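The Nazarenko club opened its doors in January 2018, and Guilan Yu and I drove over to have a look - well, she drove, I held the muffins. Liudmyla Palamarchuk met us at the desk and took us past the putting room, the old lockers and a wall of scorecards going back further than I do. Membership runs to 799 now, she told us, and the junior golfers get the range free until 10 every morning. I putted terribly and enjoyed every minute! 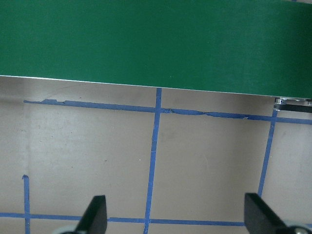 Green panel with its pale edge strip and metal bracket.

We stayed for soup and got home after dark.

Contact us | Back to top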